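## Desktop shuts off under load, restarts fine after a minute

**Lenni Peltonen**

Machine is a desktop I put together in December. It idles for hours without trouble. When I start a long render it cuts out after 3 minutes, no blue screen, no error, just off. If I press the button right away nothing happens. If I wait a minute it boots normally.

The power supply is a Vekon, 400 watts according to the label. I moved it over from an older build. The graphics card was added later and the store page for it asked for more than that, but the salesman in Toledo told me those numbers are padded. Processor temperature stays under 70 C right up to the cutoff. Memory test passes overnight. 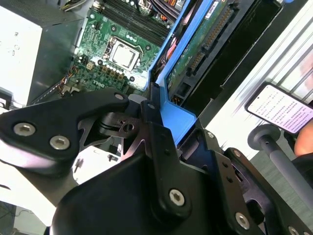
*Side panel off, motherboard side.*

Is there a way to confirm it's the supply before I buy another one?

---

**Solange Damasceno**

A cutout with no log entry, followed by a short period where the button does nothing, is typical of a supply tripping its own protection. Heat would normally slow the processor first.

To confirm:

1. Cap the graphics card at its lowest power limit and run the same render. If it survives, you have your answer.
2. Take the card out, use onboard video if the board has it, and load only the processor.
3. Try a known good supply of 550 watts or more. Don't mix modular cables between brands. The pinout on the supply end is not standard.

Check the 12 V rating on the label too. Older units put a good part of the total on 3.3 V and 5 V, where your card can't use it.

---

**Kiyoshi Sakamoto**

Look at the back for a red slide switch marked 115 / 220. If you're on US mains it should be on 115. Mine was set wrong and it did the same kind of thing. Unplug before you move it.

---

**Lenni Peltonen**

No switch on mine. Power limit at minimum and the render has been going for an hour. Ordering a bigger supply.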